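18/12/2021

Did the last Pulten market of the year this morning. A few people asked how the stall has gone since August, so a short thread.

We sell dried beans and peas grown at Idberg. Two kinds this year, both climbing. The plan was six but the wet spring put a stop to that.

Pitch fee at Pulten is fair. Lemer charges more and you get the corner by the bins unless you book early. I didn't book early.

Weighing out loose beans on the stall is slow. People want to chat while you do it, then you lose track and start again. From August I bagged everything the night before – 400 g bags, brown paper, folded over and stapled. Queue moved much faster. 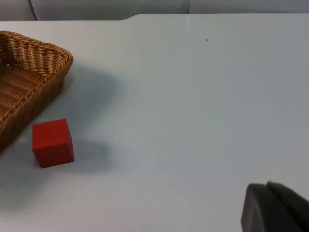
Bags still need something to stand in. Plastic crates are fine in the van but look poor on a stall, and deep ones hide everything at the bottom. A shallow wicker basket like this one, with a thick rounded rim, is better. You can lift it by the rim with one hand and people can see what's in it.

Brush baskets out after every market. Bean dust gets into the weave and so do weevils.

Price: I started too low. Put it up in the autumn and sold the same amount. One man from Herath complained and then bought three bags.

Takings for the season came to around 3000 before fees and diesel. Not a wage, but it pays for seed, bags and a new tyre.

Next year I'm booking Lemer in January and dropping the yellow peas. They take too long to cook and people don't come back for them.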